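Part-Time Garment Sorter -- Belel Clothing Reuse, Kiltport

Belel collects used clothing from 47 drop-off points and gets it back into wear. We are hiring two part-time sorters for our Kiltport building, starting in August.

What you will do

Open incoming bags and check each piece for stains, holes, missing buttons and broken zippers. Grade it A, B or rag. Fold the A and B pieces and put them on the cart for the Bruver Street store. Rag goes in the baler bins. Dark T-shirts and other dark cottons get a second check under the lamp before they are graded.

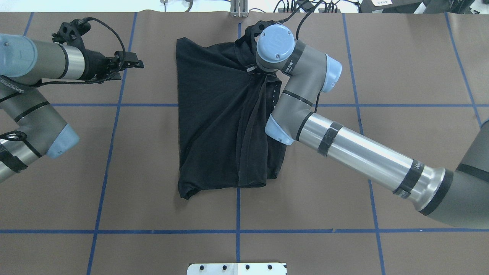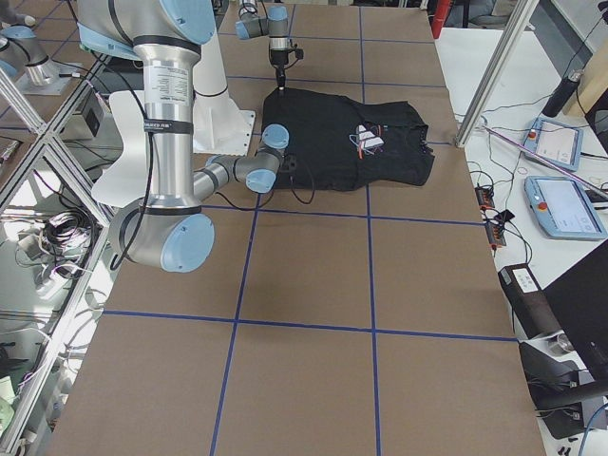 Shifts run from 7:30 a.m. to 12:30 p.m., three days a week. You will be on your feet for most of that time, with one paid 15-minute break. Bags can be heavy, and there is some dust -- masks and gloves are provided.

What we ask for

You must be 18 or older and able to read care labels in English. Experience in a laundry, thrift store or alterations shop is helpful but not required. Training takes place on your first two shifts and is paid at the full rate.

Getting here

The 181 bus stops outside the gate at 704 Ketilsson Road. Parking is free behind the building. Use the side door, as the front one is for donations only.

How to apply

Send a short note with your work history and the mornings you are free, or fill out a form at the store counter. No cover letter needed. Applications stay open until both positions are filled.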